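Scuffs and marker lines on a white tabletop come off with less effort than most people put in. The usual mistake is reaching for a scouring pad first, which takes the mark off and leaves a dull patch in its place. Work up from the mildest cleaner and stop as soon as the mark is gone.

## Before you start

Find out what the top is made of. Laminate, painted wood and lacquer all look alike when they are white, and they don't take the same cleaners. Check the underside for a label, or look at a cut edge or a screw hole. A brown core with a thin white skin is usually laminate. If the white has brush or roller marks, it is paint.

You will need:

- Two microfiber cloths, one for cleaning and one for drying
- Warm water and dish soap
- Baking soda
- Rubbing alcohol
- A white vinyl eraser
- A plastic scraper or an old store card

Clear everything off the section you plan to clean. Open a window if you expect to get as far as the alcohol.

## Step 1: Dust, then wash

Wipe the top dry first. Grit dragged around under a wet cloth makes fine scratches that show up later as a gray haze.

Mix a teaspoon of dish soap into a quart of warm water. Wring the cloth out until it no longer drips and wipe in long, straight strokes, overlapping each one. Rinse the cloth often. Go over the top again with plain water and dry it right away, especially near seams and edges, where water can get in and swell the core.

Look at the surface from a low angle once it is dry. Soap film and scratches look the same from above, but film will wipe off with a damp cloth.

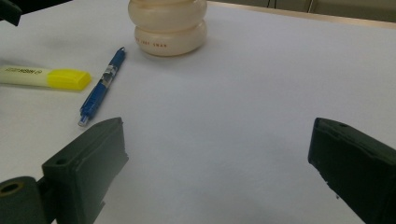
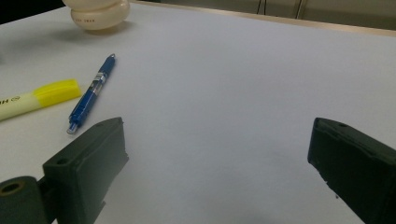 Merkdale, October

## Step 2: Rub out dark scuffs

Black and gray scuffs are usually rubber or plastic that has transferred onto the surface. Try the vinyl eraser. Use light pressure and short strokes in one direction, and brush the crumbs away as you go. Pink erasers can leave a stain of their own, so stick with white.

If the eraser smears the mark, stop and clean the eraser on a piece of scrap paper - a dirty one will only spread the problem.

## Step 3: Lift stains with baking soda

For coffee, tea and food coloring, mix baking soda with enough water to make a paste the thickness of toothpaste. Spread it over the stain and leave it for 25 minutes. Don't scrub it. Wipe it off with a damp cloth, then rinse twice.

A second round often helps. If there's no change after two, more paste won't do anything and you should move on.

Skip this step on high-gloss lacquer. Even a soft powder can take the shine down.

## Step 4: Use alcohol on ink

Permanent marker and ballpoint need a solvent. Test it first on a hidden spot, such as the underside of the front edge. Dab on a little alcohol, wait a minute and wipe with a white cloth. If any color comes off the table, don't use it on the top.

If the test spot is fine:

1. Dampen a corner of the cloth with alcohol.
2. Press it on the ink for a few seconds.
3. Lift straight up. Wiping sideways spreads the ink.
4. Move to a clean part of the cloth and repeat.
5. Wash with soapy water and dry.

On painted tops, alcohol can soften the finish. Cut it 50/50 with water and keep each contact short.

## Step 5: Glue and tape residue

Warm the residue with a hair dryer on low for half a minute, then push the plastic scraper under it at a flat angle. Rub a drop of cooking oil into whatever is left, give it a few minutes, and wash the oil off with soap. Don't use a razor blade. It will catch on the first small dent and cut through the white layer.

## What won't come out

Yellowing from sun or heat is a change in the finish itself, and cleaning won't reverse it. The same goes for scratches deep enough to catch a fingernail. Laminate can be touched up with a matching filler paste. Painted wood can be sanded and recoated, and it is better to do the whole top than a patch, as new white rarely matches old white.

## Keeping it clean

A dry wipe at the end of the day and a soapy wash once a week is enough for a table in regular use. Put felt pads under anything with rubber feet, and replace them when they get gritty. Wipe up ink and coffee while they are still wet.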